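Trovthorpe sim pack: two weeks with the wide and narrow cameras
Posted by Lensa, 17/11/2020

I've been putting off buying a new head camera for our mobile base for ages, mostly because the last one I picked had a view so narrow that the robot kept clipping its own wheels on things it couldn't see. So when Keir Swanson told me the Trovthorpe pack lets you swap virtual cameras on a simulated robot before you spend a cent on a real one, I signed up the same evening (and then spent that whole evening fighting the installer, but we'll get there).

You get 3 camera models in the basic pack, a set of furnished apartments to drive through, and a controller bridge that takes whatever joystick you've got lying around. I tested with an old gamepad and with the Rasberg controller we use on the real machine. Both worked. The Rasberg needed its dead zone turned up a little, or the base drifted left whenever I let go of the stick, and I went through a good part of a coffee before I found that setting – it's under Input, then Advanced, then a tab called Feel. Feel!

The narrow camera first. It's crisp, it's fast, and I hated driving with it. Pointed ahead it's lovely for reading a room, but you have no idea where your own body ends, and I bumped the same door frame 19 times in one session. Euan Jardine had a go and did better than me, but he drives a forklift for fun, so I don't count that.

The wide one, tilted down over the deck, is where I started enjoying myself. You give up a lot of the room to your own hardware, and I thought that would bug me. It doesn't! Doorways are so much easier when the deck and both doors are in view at the same time. 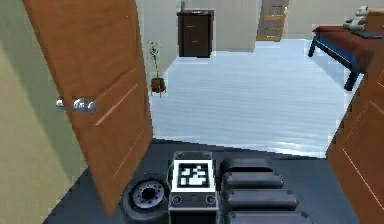 Wide camera, tilted down, at an open doorway. Marker block in the middle, wheel at lower left.

The marker on top of the block stays nice and readable from this angle, and for me that's a big deal. I use one on our real base to check that the camera mount hasn't shifted, and being able to rehearse that check in the sim saved me from buying a mount that would've been too short. The far side of the room does suffer. The teddy on the low table is right up at the top edge, so if your job is spotting stuff on furniture, you'll be tilting up and down a lot, or you'll want a second camera.

Looks-wise it's good but a bit too clean. The floors are shiny to the point of silly, and my floor detector got confused by the bright patches until I turned reflections down to 50 percent. Jean Baxter runs the same pack on a beefier computer and says she leaves them on full.

The third camera is a depth model and I can't say much about it. It crashed on me twice, support sent a patch, and I haven't had time to go back.

Things I'd change: let me save a camera tilt per room, please, and put the door physics on a slider. The doors swing like they weigh nothing. Also the manual is one giant page with no search.

Would I buy it again? Yes, for the wide camera and the controller bridge alone. If you only work with a fixed arm on a bench, I'd look at Pringle first, it's simpler and you won't miss the apartments. I'm ordering the real wide camera in February, and I'll post the drive times here once it's bolted on.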